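Laptop Makers Should Publish Their Battery Terms

Jan 17, 2025

When Plelmont released its thinnest notebook last June, the company promised a full day of work on a single charge. The claim appeared on the box, on the product page and in every advertisement. What did not appear was any statement of how long that promise would hold, or what an owner would pay once it lapsed.

This omission is common across the industry, and it should end. A battery is a consumable part. Most manufacturers accept as much in their warranty documents, where a capacity of 80 percent after 1,000 charge cycles is treated as normal. Few buyers read those documents before a purchase, and fewer still are told what a charge cycle is.

The consequences are felt later. Zidano asks 615 dollars to replace the battery in its flagship model, as the cell is glued to the upper case and the keyboard must be replaced along with it. The repair takes 21 days. For a student or a small office, three weeks without a computer is a serious cost that no price comparison records.

Manufacturers respond that sealed designs permit lighter machines and larger cells. There is some merit in this. The Kadrić line, however, has used screws and a pull tab for several generations, and its notebooks are only slightly thicker than those of its rivals. Customers are entitled to weigh a few millimeters against the price of a repair – but they can do so only if both figures are shown.

Three facts should be printed beside the advertised battery life: the rated number of cycles, the current price of a replacement, and whether an owner may carry out the work without losing coverage.

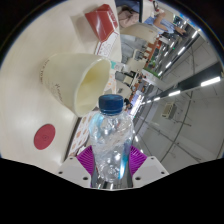
A reader in Dustutby wrote that printed prices would be out of date within a year, and that a fixed ceiling on replacement costs would serve owners better. The objection is reasonable. A ceiling would require legislation, however, and legislation is slow. Disclosure could begin with the next product launch, and a price published online can be revised whenever it changes, provided that earlier prices remain available for comparison.

Retailers also have a part to play. Stores already list memory, storage and screen size on the shelf label, and battery terms belong in the same place.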